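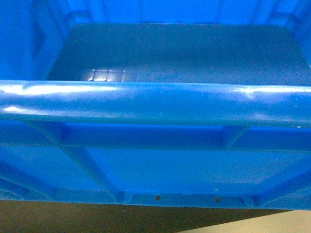 What would I be doing all day?
Mostly sorting and packing. Things come in mixed up, you put them into the right bins, and the full bins go over to the packing tables.

I'm Aurelia and I run the stockroom at Mullberg. We sell secondhand kitchen stuff online (pots, lids, odd spoons, you name it!) and we've just taken over all the returns from Husar too, so I need another pair of hands, four days a week. Last month we sent out 1,187 orders and I packed way too many of them myself.

You don't need experience. I'd love somebody who likes putting things in order, can lift a full plastic bin with a partner, and doesn't mind the radio. Our bins are big and blue and they get knocked around, so part of the job is wiping them out on Friday afternoons.

Pay is $21 an hour, lunch break is paid, and Sơn Diệp will train you for the first two weeks. He's very patient, I promise.

Send me a few lines about yourself through the contact form, no fancy resume needed. Put "bins" in the subject so I spot it. Posted 7 April 2019, open until we find you!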